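Jurnora Entryway Slippers
README

Pictures and notes on putting slippers back where slippers go. Version 3, which replaces version 2, which should be forgotten.

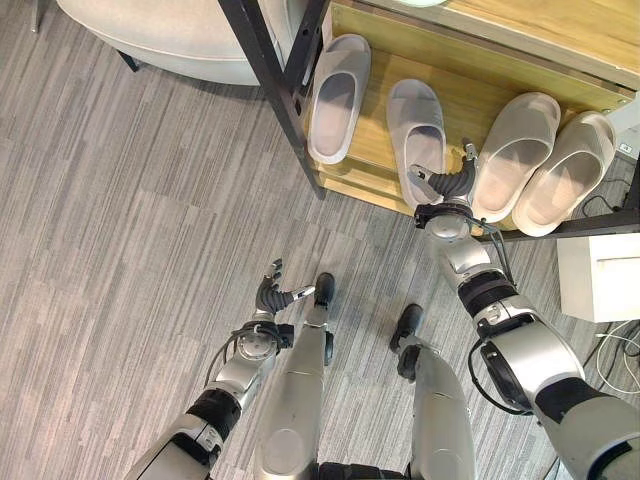
What this covers
One small domestic job: slippers on a rack near a front door. You would think a person could say everything there is to say about that in a paragraph. Our labeling guide is 22 pages.

Contents
300 short sessions, split across two entryways. Edon is the carpeted one, with the low rack and the ottoman. Ojo has a tile floor and a bench with opinions about its own height. Each session runs 45 seconds or less. There are 500 stills on top of that, kept in a separate folder with their own index.

Labels
placed - the whole sole rests on the shelf board
overhang - on the shelf, but the heel sticks out past the front edge
floor - on the carpet or tile
paired - left and right side by side, toes the same way

Overhang caused more arguments than the rest of the labels put together. In version 2 it counted as placed, on the theory that most households would call it done and go make coffee. It now has its own label. If you want the old, forgiving behavior, merge the two columns.

Toe direction is recorded as "in" (toward the back of the rack) or "out". We take no position on which is correct. The Cludthorpe office does, and has put up a sign.

Known problems
- Identical white slides are hard to tell apart. Pair IDs in the Edon sessions are best guesses wherever the row was shuffled.
- Left and right are swapped in part of the Ojo index. Fix coming in March.
- Things on the top shelf are not labeled. Please stop asking about the top shelf.
- Boots were planned. Boots did not fit.

Folders
sessions/edon
sessions/ojo
stills
labels.csv
old_labels.csv (version 2, see above, do not use)

Use
Free for research and teaching. Credit the Jurnora project, and send corrections with the session number included. "The one with the slippers" doesn't narrow it down.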